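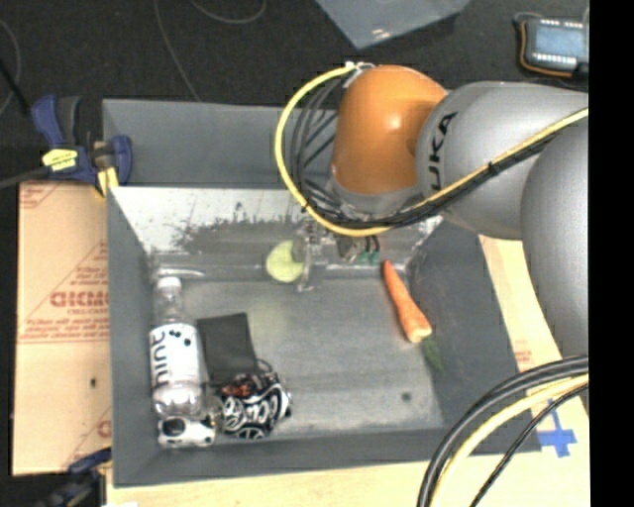 The gray bins at Fosodis take a beating. The company sorts vegetables for small grocers, and the supervisor of its bin room has spent five years looking after them.

"People ask about the produce," she said. "Most of my day is the bins."

There are 144 in use. Each is emptied, rinsed and checked before it goes back out. She looks first at the walls, where scuffs build up, and then at the floor, which wears lighter over time. A scuff alone is no reason to retire a bin.

"If I can run my hand over it and nothing catches, it stays," she said. "A crack is different. A crack holds dirt."

Carrots are easy on the bins, she said, but they roll into the corners and get missed. Her crew now looks in all four corners before rinsing - a rule that started in July after a forgotten carrot went soft over a long weekend.

She tried a lighter bin from Lesier last year and sent back all 20. The sides bowed when they were full.

Asked what she would change, she mentioned the drying racks. "They're too close together. I've asked for another row."

The new row is due to go in next month.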